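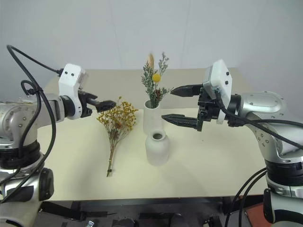
12/6/21

The second series of Grotell was screened for the viewing panel this evening, episodes one and 2 being shown together without an interval. Sixteen members attended. The chair, Serena Sorrentino, asked that no plot details be passed on before the broadcast in March, and this entry is kept on that understanding.

The opening episode takes up the story at the siege of Liltolus, with the D'Amico household divided over the surrender. It is a slower hour than its counterpart in the first series. The panel was generally content with this, although several members felt that the long council passage would test viewers who had not seen the earlier episodes. The writer of this diary was among them.

The second episode was received more warmly. Gaetano Benedetti has taken over as director and the difference is plain — fewer speeches, more weather, and a night crossing that held the room quite silent. The death of the steward was not expected. It departs from the novels, where he lives for a further 19 chapters, and a discussion followed as to whether the Skestico plot can stand without him. No agreement was reached.

Reservations were noted about the music, which was too loud under the dialogue in both episodes. It was confirmed that the sound mix is not final.

Written comments are to be returned to the chair, limited to 2000 words. Mine are half drafted. The remarks on the council passage need softening, and the name of the younger daughter must be checked, as it was given two different ways on screen.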